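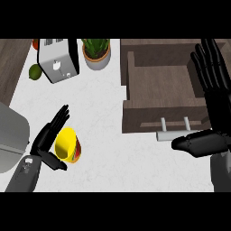 Wer zwei Roboterhänden mit Fingern das Greifen beibringen will, hat sich bisher meist erst einmal durch wochenlange Vorarbeit gequält: Küche modellieren, Arme einbinden, Reibung einstellen, fluchen. Larkenura nimmt einem davon erstaunlich viel ab. Das Simulationspaket der kleinen Firma Drumside bringt fertige Arbeitsplätze mit, zwei Arme samt schwarzen Fünfffingerhänden wären wohl zu viel versprochen für jede Variante, aber Hände mit Fingern und Daumen gehören zum Kern. In der Küche mit Marmorplatte steht die linke Hand flach neben einem gelben Becher, die rechte ragt vor einer offenen Schublade auf, dazu kommen ein Toaster und eine Topfpflanze. Ich habe das Paket zwei Wochen lang ausprobiert und danach mit Maxine Henare gesprochen, die bei Drumside die Entwicklung leitet. Ich hatte viele Fragen, und sie hatte zum Glück Zeit.

"Die Küche war unsere dritte Szene und die erste, auf die wir stolz waren", erzählt Henare. Die beiden davor, eine Werkbank und ein Regal, gibt es noch, sie werden aber seltener geladen. Warum ausgerechnet Küche? "Weil da alles zusammenkommt. Ein Becher ist rund und leicht, ein Schubladengriff sitzt fest und gibt trotzdem in einer Richtung nach. Wenn dein Regler mit dem einen klarkommt, heißt das für den anderen noch gar nichts."

Genau das habe ich am eigenen Rechner erlebt. Mein erster Versuch mit dem Becher endete damit, dass er quer über die Platte rutschte. Beim dritten stand er da, wo er stehen sollte, und ich habe tatsächlich laut gejubelt! Henare lacht, als ich das berichte. "Der Becher ist gemein. Wir haben lange an den Kontakten gerechnet, damit er sich nicht wie festgeklebt verhält. Ewan Mudgway hat bei uns einen ganzen Sommer damit verbracht, und er redet bis heute ungern darüber."

Larkenura enthält in der aktuellen Fassung 146 Objekte und 31 vorbereitete Aufgaben, vom Verschieben eines Bechers bis zum Öffnen und Schließen einer Schublade. Jede Aufgabe lässt sich mit einer Textdatei verändern: Startpositionen, Masse, Licht, Blickwinkel. Mir hat besonders gefallen, wie schnell das geht. Datei speichern, Szene neu laden, weiter. Eine eigene Aufgabe hatte ich nach einem Nachmittag zusammen, und da war die Kaffeepause schon drin.

Gesteuert werden die Arme wahlweise per Skript oder von Hand, mit einem Datenhandschuh oder notfalls mit der Tastatur. Von der Tastatur rate ich ab, jedenfalls bei zwei Händen gleichzeitig. Henare sieht das ähnlich: "Die ist zum Nachschauen da, ob alles läuft. Wer Demonstrationen aufnehmen will, sollte sich einen Handschuh leihen." Aufgezeichnete Durchläufe lassen sich anschließend mit veränderten Startpositionen neu abspielen, und aus ein paar sauberen Vorführungen wird so ein brauchbarer Datensatz. Bei mir waren es am Ende 239 Durchläufe, die meisten davon über Nacht gerechnet.

Ein paar Schwächen gibt es auch. Die Anleitung liegt bisher nur auf Englisch vor und springt im Kapitel über die Gelenkgrenzen ziemlich wild hin und her. Flüssigkeiten fehlen ganz, der Becher bleibt also leer. "Wasser wollen alle", sagt Henare. "Wir auch. Aber ich verspreche nichts, bevor es stabil läuft." Und wer weiche Dinge wie Lappen oder Schwämme braucht, muss auf das Zusatzmodul Flondance warten, an dem Beverley Brunton gerade arbeitet. Eine Vorabversion durfte ich kurz sehen - der Lappen faltete sich wunderbar, bis er durch die Tischplatte fiel.

Die Jahreslizenz kostet 900 Euro pro Arbeitsplatz, Hochschulen zahlen die Hälfte. Für Bastler ist das kein Pappenstiel. Henare weiß das und verweist auf die freie Version, die nur die Werkbank enthält, dafür aber ohne Zeitbegrenzung läuft. Ob die Küche irgendwann nachrückt? "Ich bin dafür", sagt sie. "Fragen Sie mal Angus Whitelaw, der macht bei uns die Preise."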